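2 January 2025

Back in the shop after the break. Heat on at 8, the back room was 14 °C when I got in and the bench scale needed most of an hour before it would hold zero. Writing this up in one go at the end of the day from the scraps on the bench.

**Cream blush, batch 152**

This is the fourth try at the dusty rose shade for the Lindbridge order. The last one before the break (151) looked right in the pan and wrong on skin. In the pan it was a soft brownish pink. On my forearm it was nearly orange, and on Debashish it vanished except for a gray cast at the edges. I had put that down to the iron oxide ratio and spent an evening moving red against yellow on paper. After looking at the test cards again this morning I think the ratio was mostly fine and the white was the trouble. There is too much titanium dioxide in it. It makes the pan pretty and does nothing useful on a face, and the darker the face the worse it gets.

So for 152 I cut the titanium dioxide by half and made up the weight with mica (the plain small-particle one, no shimmer). Everything else stayed where it was: same oil phase, same waxes, same red and yellow oxides, same tiny amount of ultramarine.

Steps as done:

1. Ground the pigments into castor oil on the glass plate first, then two passes through the small mill. Last time I did one pass and there were streaks.
2. Melted candelilla and the sunflower wax with the rest of the oils at 80 °C.
3. Added pigment paste off the heat at 76 °C, stirred by hand. The overhead stirrer pulls in air at this size.
4. Vitamin E at 70 °C.
5. Poured at 68 °C into the usual pans. Left them on the steel shelf with the lid of the big tub over them.

Pour was good. Two pans had a sink hole in the center and I touched those up with the heat gun, low, from well above. One of them now has a slightly shinier top than the rest. Keep that one for in-house use.

Color in the pan is darker than 151 and less attractive, to be blunt. It looks like brick. I expect the buyer at Lindbridge to say so. On the arm it is much closer to what was asked for: a flush, a bit brown, no orange that I can see by the window. Debashish tried it at lunch and it shows on him, with no gray at the edge. He says it wants a touch more blue. I don't agree yet but I've written it down.

We talked about this for a while. His point is that we have been judging shades on the same two arms for a year, and mine is the one nearest the camera when we send pictures to customers. If the arm shot is how people decide, then we are making blush for my arm. He is right about that. I'd like four people of clearly different coloring to come in for swatches before we lock anything for Lindbridge. Paid, an hour each, bare skin and then over whatever base they normally wear. I'll ask for that in the January budget.

**Arm shots versus face shots**

Related, and putting it here so it doesn't get lost. The forearm is a bad stand-in for a cheek. It's less red, it's drier, and it has no pores to speak of where we swatch. A cream that sits well on the arm can slide right off a cheek by noon. I wore 151 on one cheek and the Trikel sample on the other for a full day before the break, and by mid-afternoon 151 had gone from everywhere except the side of my nose. Nothing in the arm test would have told us.
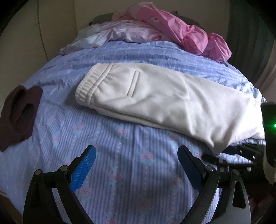
The cheek wear test is a nuisance to run, but from now on every cream batch that gets past the arm gets one day on a face before it goes in a mailer. Same routine each time: wash, plain moisturizer, wait 20 minutes, apply with a clean finger, no powder. Check at two, four and eight hours. Note whether I went outside. Note whether I was wearing the wool scarf, which takes product off the jaw and confused the November results.

First one for 152 is tomorrow, left cheek. Right cheek bare.

**Wax question**

The sunflower wax from Kauppinen is a new lot. Data sheet gives the same melting range as the old lot but it smells different, a bit like cardboard, and the pellets are yellower. I couldn't see any change in the melt and the poured pans set at the normal speed. The smell is gone once it's in the blend, or covered by the castor oil. I've kept a jar of the old lot and a jar of the new side by side in the cupboard with the date on both. If 152 sweats in the warm box, the wax is the first thing to look at.

I should have done a small melt of each before using the new lot in a numbered batch. It means 152 has two changes from 151 and not one. Too late now. If the feel is off I will repeat it with the old wax, there's enough left for one small batch.

**Brow wax, Skoltik molds**

The Skoltik molds arrived on the 30th and Debashish opened them today. They are for the brow wax sticks. Comments:

- The cavities are clean, no flash lines that matter.
- The release is poor with our current formula. Out of the first tray, most came out with a chip at the tip.
- Ten minutes in the freezer made it better. Half an hour made it worse, they cracked along the length.
- A very thin wipe of silicone fluid worked but left the surface greasy and I don't want to add it to the ingredient list for that.

Next step is to raise the hard wax a little, one percent or so, and see whether it shrinks enough to let go by itself. That will also make it drag more on the brow. The current stick is already at the edge of what I'd call comfortable. Debashish thinks people buying a brow wax expect some drag and will think a soft one is not working. Possibly. I used the competitor's one all through the holidays at my sister's and the thing I noticed was how long it took in the morning, because it needed so many strokes. My brows held up very well, they'd have held up in a gale, but I started skipping it by the third day.

That is worth thinking about in general. A product that performs well and takes too long gets left in the drawer, and the customer never writes to say so. We only hear from the ones whose brows fell down.

**Shade names**

Lindbridge sent their list of names for the four blush shades. I don't love them. One of them is a dessert, one is a kind of wine and two are words for being embarrassed. My complaint is mainly with the food name, as the shade it's attached to is the deepest one and the pale ones got feelings. It's an old habit in this trade and it reads badly. I've drafted a short note suggesting they either name all of them after food or none of them. Debashish read it and took out one sentence. Sending tomorrow.

For our own labels we go on using the batch number and a plain color word. 152 is "brick" on the lid for now.

**Housekeeping**

- The pH meter calibration is out of date. New buffer packs ordered.
- Glass plate has a chip on the short side, taped. Don't lean on it.
- The small mill is louder than before the break. I ran it empty and there's a rubbing noise at low speed. It went away when I tightened the collar but it came back during the second pass. Open it up before the next pigment job.
- Down to one roll of parchment.
- Warm box is holding 40 °C, checked with the second thermometer. Three pans of 152 went in at 3:15, two of 151 next to them for comparison.
- Window film on the north side is peeling, and it changes the light on the swatch table. Until it's replaced, judge color at the east window only, before noon.

**To do**

- Cheek test 152, all day tomorrow. Take the pictures at the same window each time.
- Look at warm box pans in the morning and then daily. Write down sweating, any smell, any color change at the edge.
- Small melt of old and new wax, same weight, plain castor oil only. Compare the hardness the next day with the penetrometer, not a thumbnail.
- Brow wax with extra hard wax, enough for one tray.
- Ask about swatch people. Put in the cost properly this time, with travel.
- Mail the Trikel notes. They want to know why we scored the slip so low, and they are owed an answer from before the break. Short version: it goes on beautifully with a brush and balls up under a finger, and most people who buy a cream blush use a finger.
- Lindbridge need final shades approved in time for a launch in May. Counting back through stability, that leaves very little room for another try. If 152 passes the cheek I'd rather move on and argue over the blue later.

Added 5:40 – looked at the 152 pans once more before locking up. The tops have gone a little duller as they cooled, which brings the color nearer to the original swatch card than I'd thought at lunch. The shiny one hasn't. So some of the "brick" is only the surface. Recheck against the card by daylight.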